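Keeping your wood surfaces alive through the heating months
by Orvokki Väisänen

Many members have written to me after the last newsletter, where I mentioned in one sentence that I oil my kitchen top before the heating goes on. Several of you asked how, with what, and if it is really necessary every year. So I will try to answer all in one place.

First, the reason. Wood takes water from the air and gives it back again. In July the air in our houses is humid and the boards are a little wider than in winter. When the radiators start, the boards lose this water and shrink. A top glued from many strips moves across the strips and almost nothing along them. If it is screwed down very tight to the cabinet, it has no place to go, and then you hear a crack in the night and find a split at the end in the morning. I have heard that sound one time in my life, in our first apartment in Girkau, and I do not wish to hear it again.

Oil does not stop the movement. It makes it slower, and slow movement is what the wood can tolerate. This is why I do it before the season and not in the middle of it.

For tops where food is prepared I use plain mineral oil, the kind sold in the pharmacy. A bottle of 500 ml is enough for my kitchen for two winters. The Sydorenko hardware store also has an oil and wax mixture called Simel, which smells better and gives a nicer touch, but it costs more and you must wait longer between the coats. Please do not use olive oil or sunflower oil. They become sticky and after some weeks they smell like an old frying pan. 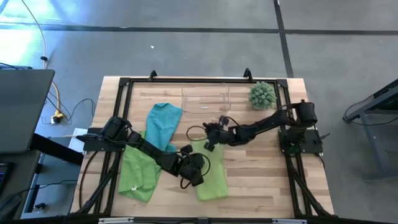
Butcher-block top, with pale and honey-brown strips.

My method is simple. In the evening I clear everything away and wash the surface with warm water and a small drop of dish soap, then dry it with a towel and leave it for the night. In the morning I go over it by hand with 180 paper, always in the direction of the strips, until the rough places are gone. Then a dry cloth, then a damp cloth, and one hour of waiting. The oil goes on with an old cotton shirt. Put on more than you think is correct, wait 20 minutes, and wipe off everything that is still shining. I do this a second time after 6 or 8 hours, and the day after it is ready for bread.

If you use a drying oil such as linseed, be careful with the cloths. They can become hot by themselves and catch fire when they lie in a pile. Hang them flat outside, or put them under water in a metal can with a lid. Mineral oil does not have this problem, but I hang the cloths anyway — it is a good habit and I do not always remember which cloth was for what.

One reader in Sasus asked about black spots near the sink. Those are usually from iron, for example a wet can or a cast iron pot that stood there overnight. Lemon juice with salt can take away the light ones. For the dark ones you need oxalic acid, with gloves and an open window, and you must rinse very well before the oil. I have done it two times and the spot became gray but did not disappear. I put the fruit bowl on it.

Another question was about the end grain, the short sides where you see the rings. Yes, oil these too, and more than the top. Most of the water goes in and out there. Many people forget the underside next to the dishwasher, where the steam comes up each time the door is opened. Lie down on the floor with a lamp and look at it — you will maybe be surprised how dry it is.

I have half a pack of 180 paper left, cut in quarters, and will bring it to the next meeting in room 201. Take what you need. If you have tried tung oil on a surface that is used every day, please write to me, I have no experience with it and three people have asked already.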